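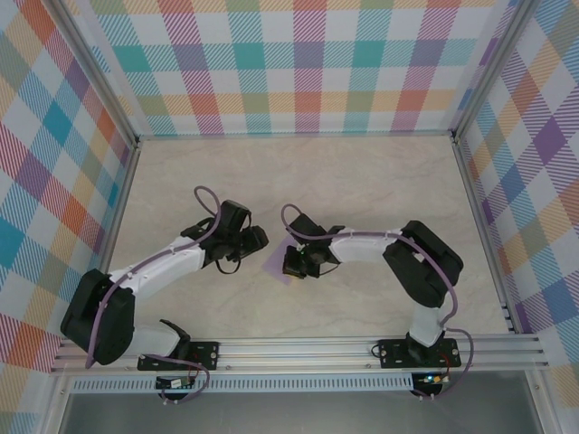
Les deux bras et la carte violette, côté enceinte

Compte rendu – Atelier Illside, groupe téléopération
Mars, 14 h 30 | par la rédaction de Drerent
Rubrique : Vie de l'atelier

On a commencé par le pliage, et je vous préviens, on y a passé presque toute la réunion ! Nous en sommes à 262 démonstrations enregistrées à distance. Wolton en demande environ 2 203 avant l'été (silence dans la salle…). Décision : on garde les deux bras, mais on ralentit la prise, les débutants serrent trop vite.

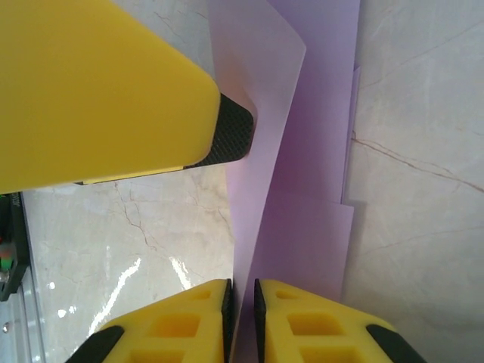

Les feuilles entre les doigts, vues du poignet

Ensuite, le guidage à la main. Moi je suis pour, d'autres trouvent que ça fatigue les poignets, bref, on fera deux séances d'essai et on compare. Manalastas nous envoie la nouvelle consigne de nommage des fichiers, à lire avant de reprendre les commandes, merci !

Reporté : le choix du papier.

2 commentaires | Partager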